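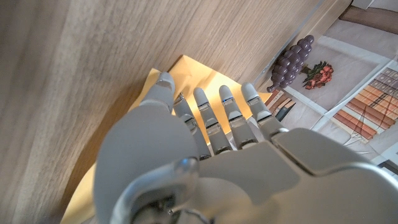
Monday night, quick one. Hands are back on the Donico arms and both talk to the controller. Mostly writing this down so I don't have to work it out again in November.

What went wrong: the left thumb kept losing its zero. Fine on power up, then a few degrees out after 40 or so closes. Blamed the software first, obviously. Wasted an evening on it. Was the connector at the wrist, not quite home.

Order I do it in now:

Power off. Wait. Lights out before touching any plugs.

Wrist screws out, hand off, connector out and in again till it clicks. Wipe the seams while you're there, fluff gets in the joints.

Back on, screws finger tight, then nip them up in turn. Don't do one fully and then the next, it sits crooked.

Power on, zero the fingers one at a time. Thumb last. Always thumb last.

Then 30 slow closes on nothing, log the angles, and only after that give it something soft. I use the yellow cloth. Thumb and fingertips have to hold a fold without bunching the whole thing up. Fussy, but it shows a bad zero quicker than a hard block does.
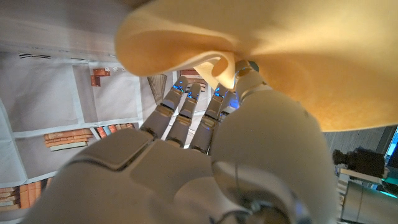
Still to do

Grip limit is at 400 in the config, was 600, dont remember changing it. Check the backup.

Spare wrist cable from Ineo, not orderd yet.

Right hand hasn't had the long run. Tommorow if I get in early enough.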